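Progress report to the Alvarado Fund
Sterden Toy and Storage Library, second reporting period
23 August 2025

## Where we are

The library has been open in the old Virnow Street shop since the spring. At the end of this period we have 111 member households. The target in the grant agreement was 100 by the end of the year, so we reached it early. Most of the growth came after the school in Pumby put our leaflet in its end-of-term mailing. We paid for the printing and the school did the rest.

Members borrow toys, games and sports items, and take home the container they come in. The container part matters more than we said in our application. Families told us early on that they could find room for a toy if it came with something to keep it in. Loose parts came back missing. Since we began lending each item in its own box or bag, returns with missing parts have dropped, and the Saturday sort has become shorter.

## Opening hours and use

We open on two afternoons and one morning each week. The morning was added in this period after members with babies asked for it, and it is now the busiest session. The later of the two afternoons is quiet. We would like to keep it through November before deciding, as the bus from Pumby changes its timetable this fall and that may bring people in.

Loans run for three weeks. A household can have three items out. We tried a limit of two at the start and changed it when larger families said two items did not go far between four children. The change has not left the shelves bare, except in construction toys, where there is a waiting list.

Late returns are a problem but a small one. We do not charge fines. We send a text message, then a second one, then we call. Two items have been written off in this period: a marble run and a wooden train set. The train set was returned after we had written it off, with one bridge broken, and has gone back on the shelf.

## Stock

The grant paid for 65 new items. Another 40 came as donations that passed our check. We turned down a lot more than that, mostly soft toys, battery toys with no battery cover, and puzzles that nobody could vouch for. The donation sheet at the counter now lists what we can take, and it has saved some awkward conversations.

Storage was the largest single cost after rent. We bought three kinds of container: lidded tubs for construction sets, drawstring bags for balls and beanbags, and see-through boxes with fabric edging for small things. The tubs are heavy when full and one of our older members asked for a smaller size, which we have ordered. The bags wear at the cord. We have replaced several cords and will look for a thicker one in the next order.

The see-through boxes have been the most popular with children, who can pick what they want without opening anything. They crease, and the plastic marks easily, but they weigh very little and can be wiped down with a damp cloth at the counter.
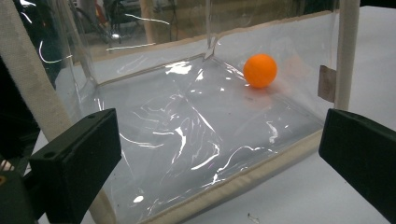
*Small orange ball in a clear plastic box with beige edging.*

Cleaning takes longer than we planned. Every returned item is wiped, checked against its card and put aside until the next session. In the application we allowed one hour a week for this. It takes closer to three in school vacations. We have moved some of the staff time from publicity to cleaning to cover it, within the same budget line, as agreed by email with your office.

## The building

The roof over the back room leaked twice in the spring. The landlord has replaced the flashing and there has been no water since. No stock was lost, though we threw away a box of spare membership cards and a roll of carpet that we had been meaning to lay.

The front step is still a barrier to strollers and wheelchairs. We have a portable ramp, which works but has to be put out and taken in by hand. A fixed ramp needs permission from the town because it would sit partly on the sidewalk. The form has been sent in. We were told to expect an answer in November.

Heating has not been tested yet. The space heater left by the last tenant failed its safety check and has been removed. We have asked for quotes on two wall heaters and have one back so far.

## Money

Spending is within the total for the period. Rent, insurance and the phone are on budget. Stock came in under, mainly due to donations. Containers came in over, for the reasons given above. We ask to carry the remaining stock money into the next period and use it for construction toys, where demand is highest, and for the smaller tubs.

Membership fees are set by household and a free place is given to anyone who asks for one. We do not ask for proof. The fees cover cleaning supplies and card printing and very little else. We do not expect them to pay the rent, and the plan for the period after your grant needs more work than we have given it. We have met once with Virnow Housing, who may be willing to fund free places for their tenants. Nothing has been agreed.

## What did not work

The swap morning in June was poorly attended. We held it on the same day as the Pumby fair, which we should have checked. We plan to run it again indoors once the heaters are in.

The online catalog is behind. Items are being added with a photo and a parts list, but only the games section is complete. Members still mostly choose by walking in and looking, so this has not held up lending, but it means that people in Sterden who cannot easily get to the shop do not know what we have.

## Next period

- Finish the catalog, starting with construction toys
- Fit heating before the cold weather
- Buy smaller tubs and stronger cord for the bags
- Review the quiet afternoon at the end of November
- Bring you a written plan for rent after the grant ends

The expense sheet and the loan figures by month are attached separately. Receipts for the container order are in the same folder, apart from the one for the tubs, which the supplier is reissuing with the right address.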